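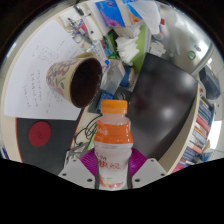 Home office › Desks and tidying

Drinks and handwritten notes on one small desk – how do you cope? I've already lost a page to tea.

Lucienne Guillot

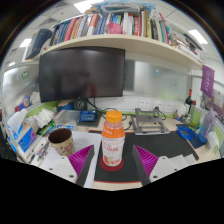

Bottle on its coaster, cup on the papers

Oh, I do sympathise! Give the bottle a coaster, as you have, and get that cup off your notes – a second coaster costs next to nothing.
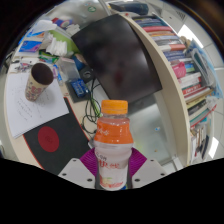 Patterned cup, handwriting just below

I'd keep the tissues nearby too, and copy out anything precious.

Delali Asamoah

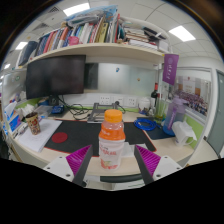
2nd reply

Bigger desk.

Laryea23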